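28 July 2018

Kitchen side, second pass. Volker asked for the notes to go in here with the rest and not on the whiteboard, so they are a bit longer than usual.

Carried over from last time: the handles, the countertop layout, the cutting board, and the question of what stays out on the marble and what goes behind a door. Wiebke did the first pass in April and her page is still the one to check against. I have only written down what changed or what I would do differently.

## Cabinet pulls

Started with these because Fadwa said one of them had been turning on its post. Went through all of them by hand, top post and bottom post, trying to rotate the bar and then trying to rock it toward and away from the door. The bars are fine. What moves, when anything moves, is the foot, and it moves because the screw from inside the door has backed out a little.

Spacing between screw centers on the replacements from Dirkov is 305 mm. The short ones in the drawer marked Görtz are 203 mm and will not go on these doors without drilling, so please stop putting them in the same bin. I have split them into 2 bags and written the length on each bag in marker.

Method, for whoever does the next round:

1. Open the door and hold the bar from the front with your free hand.
2. Hand screwdriver only. The drill driver is too quick and the wood gives up before you feel it.
3. Snug the bottom screw, then the top, then go back to the bottom.
4. Close the door and look at the feet from the side. There should be no daylight between the disc and the wood.

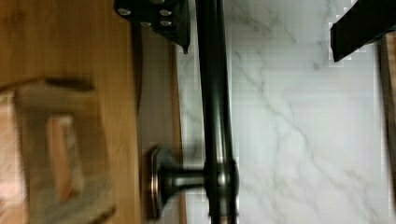
Fingerprints show badly on the gloss black, worse than on the old brushed ones. Dry microfiber takes them off. Wiebke used glass cleaner in April and noted a haze near the posts that took a while to buff out, so no glass cleaner. A cloth with a drop of dish soap, wrung out hard, then the dry cloth. Do the back of the bar too, that is where fingers go.

Do not use the orange oil on the doors while the handles are on. It creeps in behind the feet and you end up with a dark ring on the wood that you only find when you change the handle. Ronaldo has a sample door from the Larnitz job with exactly this on it if anyone wants to see.

One screw would not bite. Packed the hole with a sliver of toothpick and wood glue, left it over lunch, put the screw back. Holding for now. I put a pencil dot on the inside of that door. If it goes again, use a longer screw from the Kamico box before trying any more glue.

## Doors

While I was there I wiped the door faces. Lukewarm water, along the grain, no soaking. Nothing to report except a sticky patch low down on one of them which came off with the soap cloth. Probably jam. Hinges are quiet. I did not adjust any of them.

## Countertop

Yuxi wanted the items on the marble to stay in one arrangement long enough for people to get used to it. Agreed. We had been moving things every time somebody needed room, and then the next person spent ten minutes looking for the pasta.

What we settled on:

- Toaster oven and toaster at the back, oven to the right of the toaster. Leave enough room for the oven door to come all the way down without hitting whatever is in front of it. I checked this with the door open before anything else went back.
- Dry goods on the right, toward the wall. Square jar behind, tall round container in front. We tried it the other way, and the glass jar with the bamboo lid kept getting knocked when someone reached past it.
- The tri-color rotini stays in the round clear container with the snap-on lid. Press the lid all the way around, one press in the middle does not close it.
- Steel canister next to the wall. It scratches if it is dragged, and so does the marble, so lift it.
- Cutting board in the middle of the counter, flat. Nothing gets stored on it.

The marble needs more care than I thought. Fadwa tested a spare offcut with lemon juice and left it for a few minutes, and there is a dull spot that you can feel with a fingernail. So no citrus, vinegar or tomato left sitting. Wipe it straight away, water first and then dry. The descaler for the kettle stays at the sink and is not to be opened near the counter at all.

Crumbs collect behind the toaster. Pull it forward by the body, not by the cord, and unplug it first. I emptied the tray and it was overdue. Same with the toaster oven tray, which slides out from the front once the door is down. Put both on the weekly list.

## Cutting board

It is the dark one with the pale stripe. I like this board. The juice groove holds a fair amount, but it also holds soap if you rinse in a hurry, and the soap dries white in there. Rinse, run a fingertip around the groove, rinse again. Stand it on its long edge until it is dry on both faces, then put it back flat. Never in the dishwasher, never left in the sink.

Oiled it with the food-grade mineral oil on my shelf: a thin coat, wiped along the grain, left overnight on the rack, buffed in the morning. The end grain drinks more than the faces, so go around the edges a second time. Wiebke oiled it in April and it had gone a bit gray by last week, so I would shorten the gap. Let's say monthly and see how it goes.

It sits at an angle on the counter because Ronaldo finds it easier to scrape from that way. I have no opinion on this. If you square it up, he will turn it back.
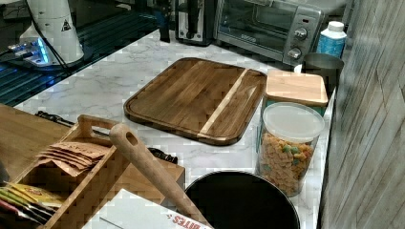

## Still open

- The second bag of long handles has no screws in it. Volker to ask Dirkov, same thread, and to check the head fits our driver.
- Rubber feet for the cutting board, or a damp cloth under it. Yuxi prefers the cloth. Feet would mean we can only use one face.
- Labels for the dry goods. Fadwa has the label maker at her desk. Plain text, contents and date opened, stuck on the side and not on the lid, as lids get swapped.
- Recheck the door with the pencil dot in 2 weeks.
- Order microfiber cloths. The ones we have are shedding.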